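Udari Kitchen Skills Program
Progress report to the Doherty Fund

Reporting period: second quarter of the grant

1. Summary

The program remains on schedule. All seven practice stations at the Sovmont site are now in use, and the pouring and portioning unit has been taught in full for the first time. Spending is within the approved budget.

2. Activities

Work this quarter centered on the transfer of liquids between small containers. Participants begin with wide bowls, move on to cups and pitchers, and finish with narrow-necked bottles. A total of 192 practice sessions were held against a planned 180. The additional sessions were added at the request of the Sovmont site, where demand for morning places was high.

Station worksheets were rewritten in plain language. The earlier version assumed that participants already knew how to judge a fill level, and many did not.

3. Materials and spending

The sum of $1325 was spent on cups, bottles, trays and towels, most of it through Zestlow. A further $1000 set aside for replacement items has not been drawn and will be carried into the next quarter with the Fund's approval. 

4. Pouring into narrow openings

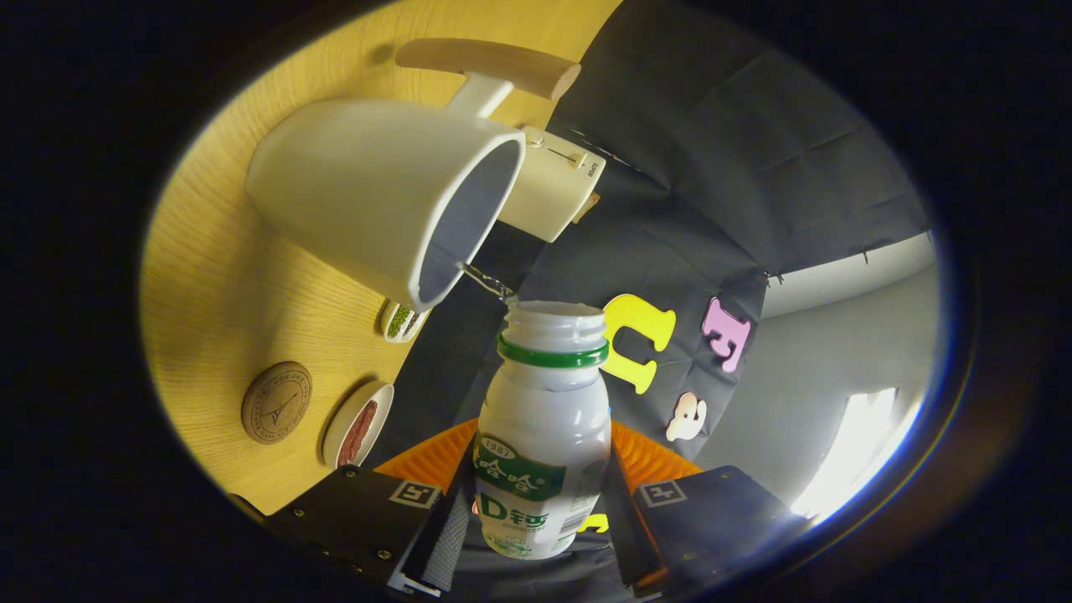 Page last updated: October

The final exercise of the unit uses a white cup, tipped on its side over the open neck of an upright plastic drink bottle, so that the liquid falls in a thin stream. The bottle is held directly under the cup during the pour. A green and white AD钙 bottle is among those in use.

5. Next quarter

The unit on measuring dry goods will open at Sovmont. A revised materials list will be submitted before any order is placed.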